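Why Do We Fold Things?

Category: Home and Everyday Science / For young readers

When you take off a scarf or a sweater, the fastest thing is to drop it on the floor. It takes one second. Folding takes longer, so why do grown-ups ask for it again and again?

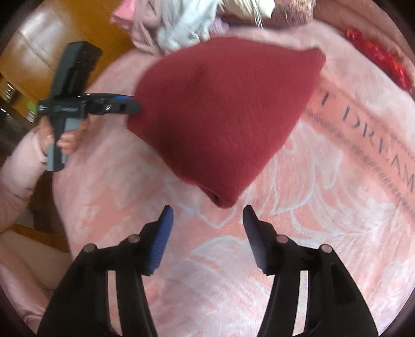
The first answer is about space. Cloth is thin, but it likes to spread. A blanket that covers your whole bed can become a small package on a shelf, and it is still the same blanket. Nothing was taken away from it. We only put its parts on top of each other. Each time you fold a cloth exactly in half, it covers half the place and becomes two times thicker.

The second answer is about wrinkles. Cloth is made from very many tiny fibers. When you squeeze a shirt into a ball and leave it under heavy books, the fibers bend in all directions and they stay bent for some time. These bends are the wrinkles. A folded shirt has bends too, but only a few, and they are in straight lines. We call such a line a crease.

Do all cloths fold in the same way? No! Try it with a paper napkin, a cotton T-shirt and something thick and soft, for example a winter scarf. The napkin keeps a sharp line. The T-shirt keeps a soft line. The thick scarf wants to open again, because thick cloth does not like to bend so tightly. It is better to fold thick things fewer times.

You can fold into different shapes also. A rectangle is good for a pile. A triangle is good for a square scarf that you will wear on your neck — the long side goes around, and the point hangs down.

Let us make a triangle now.

Put a square cloth on your bed and make it smooth with your hands. Take one corner and bring it to the corner that is farthest from it. Hold the two corners together and pull the long side gently until it is straight. If the point looks round or a little bunched, open the layers there and lay them down once more. My own triangles were crooked for nearly 3 weeks when I was learning, so please be patient with yours.

A bed is a nice place for folding, but a fluffy blanket can hold the cloth a little and make it harder to slide. A table is more slippery. Try both and see which one you prefer.

One question to think about until next time: how many times can you fold a towel in half before it becomes too thick?

Written by Tassanee Phuthong

19 shares
3 comments

Danica Jireš
We did the towel in our kitchen. My son got to five and then he sat on it to get six. Does it count?

Boris Bartoš
My daughter asks what to do if the scarf is not a square.

Tassanee Phuthong
Danica, I think sitting is allowed! Boris, a long scarf will not give one neat triangle, so she can fold it in half two times and make a rectangle.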